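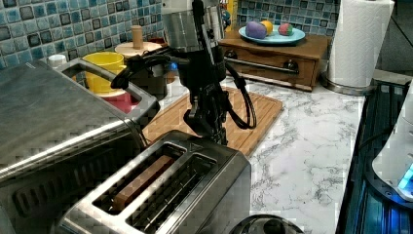 One slice in, one slot to spare.

Gordon Beaudoin was already on the rowing machine when I walked into the Gounder Street gym, and he kept right on rowing while he shook my hand. I mention it only so you know what kind of morning it was.

Beaudoin coaches the Istby indoor rowing club, a group of grown-ups who mostly came to the sport after 40, and who love it with a passion I've only ever seen in birdwatchers. He runs their Flitar program, which is his own name for a 20-minute session of short, easy pieces with a long rest in the middle.

"People come in and yank the handle like they're starting a lawn mower," he told me, laughing. "I did too! My first winter I had a back like a rusty gate. Then a woman at the old Tredeo boathouse got me to slow down and push with my legs, and I thought, oh, so this is rowing."

He put me on the next machine over and had me row with my arms straight, legs only, for five minutes. It felt silly for one of those minutes and wonderful for the other four. There's a whoosh when you get the timing right (he calls it "the long breath") and I was grinning like a kid by the time he told me to stop. 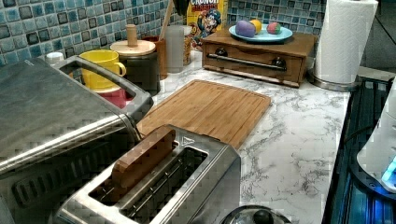 Food comes up a lot with new rowers, and Beaudoin keeps his advice pretty loose. He eats something small an hour before he trains and a proper breakfast after, and he won't be drawn on powders or shakes. "Toast," he said, when I pushed him. "Peanut butter if I'm feeling fancy." A plain two-slot toaster on the counter next to the big toaster oven covers all of it, as far as he's concerned. He'd rather talk about sleep anyway, and did, at length, while I tried to get my breath back.

His oldest club member rowed her first 100 meters last November and asked if she could go home. She stayed, and she now comes to every session. "She beat me on a sprint in the spring," he said. "I've told everybody. I'm so proud of that."

I asked what he'd say to someone who is nervous about starting.

"Come and be bad at it with us. Row badly for a month. You'll get to the end of a piece one day and want another one."

I did want another one. We did two more, and then he showed me how to stretch my hips against the wall, and I drove home with wobbly legs and the windows down.

The next beginners' session is Mon 13 July. Bring socks and a water bottle.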